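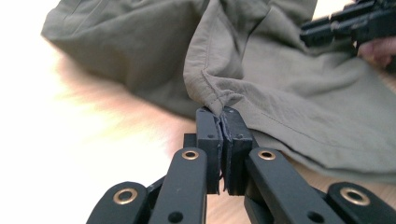 Session 4: Looking after the hand grippers

Right, notes for anyone who missed the Saturday class on 28th May, and for those of you who were there but had your hands full. We only covered the Flaneck pair on bench 13. The Mollow cell gets its own session in December, so please don't go poking at it yet.

I started with the pads, and I always will. Most of the complaints I get about a gripper "not holding" come down to the lining on the jaw faces. Open the jaws fully, get a torch in there and look along each pad from the side. A bit of fluff on the edges is fine and you can pick it off with tweezers. A pad that has lifted at a corner isn't fine. Peel it, clean the face with a dry cloth, and fit a new one from the Yammine packet in drawer 15. Do both sides together, even if the other one looks good! I've tried saving a pad and ended up with jaws that met at a slant for a whole afternoon.

Then the joints. Work each one through its full travel by hand, slowly, and feel for grit. You're after the same drag on the left as on the right. If one side lags, the jaws meet off centre and thin cloth slides out towards the slower side. Wipe round the joint before you reach for anything in a bottle, and go very easy on the bottle (one drop, then wipe again). Oil on the pads means new pads, and oil on the cloth means I get a phone call.

Tightening. Snug, then back a touch, then try the squeeze. Several of you did them up like wheel nuts. The arms need to swing freely under their own weight with the gripper on its side, so use that as your check.

The cloth test is the bit everyone enjoyed. Lay a pair of trousers out loosely, don't smooth them flat, and pinch up a single fold near a hem. Lift a hand's width, hold, put it down. Then do it again on a seam, where the thickness changes under the jaws and a bad pad soon shows itself. Do it with each gripper on its own before you try them as a pair.

Write it up in the Otico log under sheet 706, one line per gripper: pads, joints, cloth test, your initials. Spare eyelets are order code 1637, and please put the empty bag back in the drawer so I know to get more.

For next time, read the page on jaw alignment and bring something awkward made of cloth. Fleece is good. Last year's lot brought a wetsuit and we're still finding bits of it.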